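Rapport d'avancement - Atelier des gestes du quotidien
Bilan intermédiaire, 2026-04-15
Rédigé par Lilibeth Gatchalian

Depuis le dernier point envoyé en janvier, le travail sur les fiches de rangement et de nettoyage de table a vraiment pris son rythme, et c'est un plaisir de vous en rendre compte ! Sur les 52 fiches prévues par la convention, 26 sont rédigées et relues. Les antennes de Preltitz et de Vundstead s'en servent déjà pendant leurs séances.

La série qui nous a le plus occupés est celle du ramassage des petites choses : miettes, perles, paillettes, confettis. On croit le geste banal, et puis on s'y met et on découvre tout ce qu'il demande - une main qui tient le récipient, l'autre qui pousse, et les deux qui doivent s'accorder. Nous avons essayé la balayette, le carton plié, le chiffon, et c'est la raclette à main qui a le plus plu aux participants. Les confettis métallisés restent le matériau le plus parlant, parce qu'on repère tout de suite ceux qui sont restés en arrière.

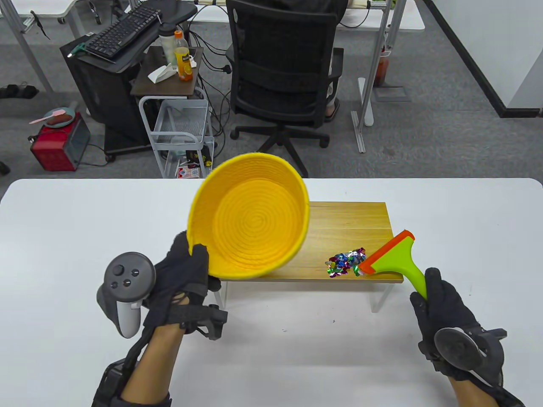 Le choix du récipient compte autant que celui de l'outil. Le panier en corde tressée est souple, agréable en main, et il se penche facilement contre le bord d'un plateau. Son défaut, c'est que les plus petits morceaux se glissent entre les tours de corde et qu'il faut le secouer longtemps au-dessus de la poubelle. La fiche propose donc aussi un bac lisse pour les paillettes fines. Le petit plateau surélevé en bois a été gardé : il oblige à amener le panier au bon endroit avant de pousser.

Côté dépenses, l'enveloppe matériel s'élève à 900 euros et nous en avons engagé un peu plus de la moitié, surtout en paniers, raclettes et bacs commandés chez Bemix. Il reste à racheter des confettis (ils partent vite !) et des plateaux pour Vundstead.

Prochaine étape, la série « trier et remettre en place », que l'équipe de Bárány attend avec impatience. Les 2 premières fiches sont en cours d'écriture et je vous les transmettrai dès la relecture terminée. Un point reste à trancher avec vous : l'impression sur papier plastifié, plus chère mais bien plus pratique sur une table de travail.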